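Teleop-Daten T-Shirt falten: wann ist eine Episode "gut"?

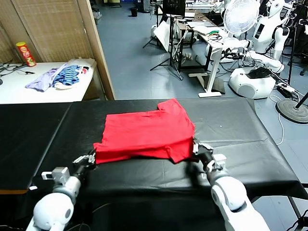
Hrvoje Kovačević

29. März 2018

Moin, kurze Frage in die Runde, hab wenig Zeit.

Wir nehmen grad Falt-Demos auf, zwei Arme, Kamera am Kopf. Rotes T-Shirt, schwarze Tischdecke. Ziel ist erstmal nur Falten + gefaltet ablegen, kein Stapeln. Geplant sind 3000 Episoden bis der Datensatz "Ledlow" zugemacht wird.

Problem: Zustand wie oben. Shirt ist im Prinzip gefaltet, beide Greifer halten die vorderen Ecken, aber ein Ärmel steht hinten rechts raus. Zählt das als Erfolg oder nicht?? Bei uns labelt jeder anders. Der eine sagt Rechteck ist Rechteck, der andere schmeisst alles weg wo was übersteht.

Wie macht ihr das? Gibts ne feste Regel oder Bauchgefühl?

knickfalte
Wegschmeissen. Wenn der Ärmel am Ende der Episode noch rausguckt lernt das Netz dass der Ärmel da hingehört. Hatten wir bei Handtüchern mit umgeklappter Ecke, genau der Mist. Danach wochenlang umgeklappte Ecken.

Tekle Adugna
Seh ich komplett anders. Nicht wegschmeissen, weitermachen! Operator soll den Ärmel reindrücken und DANN Episode beenden. Die Korrektur ist das Wertvollste an der ganzen Aufnahme. Nur saubere Demos = Policy weiss nicht was tun wenn mal was schiefliegt. Und es liegt immer was schief.

Wir haben bei Clutance extra mit verhunztem Startzustand aufgenommen, 20 Prozent der Episoden. Würd ich wieder machen.

knickfalte
@Tekle ja gut, wenn korrigiert wird ok. Er fragt aber nach dem Endzustand. Wenn da Schluss ist, ist Schluss.

Hrvoje Kovačević
Ist nicht immer Schluss, kommt auf den Operator an. Manche lassen los und drücken Stop, manche fummeln noch rum. Das Rumfummeln dauert halt, bis zu 32 Sekunden extra pro Episode. Bei der Menge tut das weh.

servo_susi
Frage nebenbei: nur das eine Shirt? Rot auf Schwarz ist halt Luxus, das segmentiert dir jeder Farbfilter. Nimm mal was Dunkles auf derselben Decke, dann siehst du was die Policy wirklich kann. Auf dem weissen Tisch dahinter liegt doch noch Zeug, lila und blau-weiss gestreift. Streifen sind fies, wär mein Tipp.

Hrvoje Kovačević
Andere Farben kommen in Block zwei. Erst will ich die Labelregel fest haben, sonst label ich alles doppelt.

Tekle Adugna
Reihenfolge find ich falsch aber gut. Würd früh mischen, z.b. alle 5 Episoden das Teil wechseln. Sonst hast du am Ende einen Block Rot und einen Block Rest, und Licht + Operator hängen auch noch am Block mit dran. Kriegst du nie wieder auseinander.

gruenspan
Hintergrund auch variieren. Da steht ja das halbe Labor mit im Blick, Monitor, Ventilator, noch ein Humanoider, Pringlesdose. Wenn das in allen 3000 gleich steht wird das mitgelernt. Entweder croppen auf den Tisch oder öfter umräumen.

knickfalte
Croppen bringt weniger als man denkt wenn sich der Kopf bewegt. Umräumen ist billiger. Dose mal links mal rechts, fertig.

gruenspan
kopf bewegt sich bei denen? hab ich nirgends gelesen

Hrvoje Kovačević
Kopf ist beim Falten fix, nur zwischen den Episoden nicht. Also crop würd gehen. Hintergrund notier ich mir, danke.

Zurück zum Label bitte. Vorschlag nach dem was ihr schreibt:

0 = abgebrochen / runtergefallen
1 = Rechteck, aber was steht über (Ärmel, Kragen, egal)
2 = Rechteck, nix steht über
k = extra Flag wenn in der Episode korrigiert wurde

Training erstmal auf 2 und 2k. Die 1er bleiben liegen, werden aber nicht gelöscht.

servo_susi
Find ich gut. Schreib noch rein WANN bewertet wird. Greifer noch am Stoff oder schon weg? Im Bild sind die Finger ja noch dran, da würd ich noch gar nix labeln. Beim Loslassen verzieht sich die Vorderkante gern nochmal, grad wenn der Saum auf den Fingern hängt.

Tekle Adugna
+1, erst nach dem Loslassen. Arme zurück, dann bewerten. Wir hatten das im Februar bei Trernlow falsch rum und mussten alles nochmal durchklicken.

Mit 1er liegenlassen bin ich trotzdem nicht glücklich. Da steckt bis zum letzten Schritt lauter brauchbares Greifen drin. Schneid wenigstens die Anfänge raus und nimm die mit.

knickfalte
Anfänge rausschneiden heisst jemand muss die Schnitte setzen. Viel Spass. Ich bleib dabei, 1er raus.

Tekle Adugna
Dann trainier zweimal, mit und ohne, und schau nach. Ist ein Nachmittag.

Hrvoje Kovačević
Ok mach ich, erst ohne dann mit Anfängen. Bewertet wird wenn beide Greifer weg sind, schreib ich so in die Anleitung für die Operatoren. Der Asadi Export kann das k-Flag übrigens nicht, muss ich als Textspalte dranhängen. Falls da wer ein Skript hat, gern her damit.

gruenspan
hab eins, ist hässlich, schick ich dir per PN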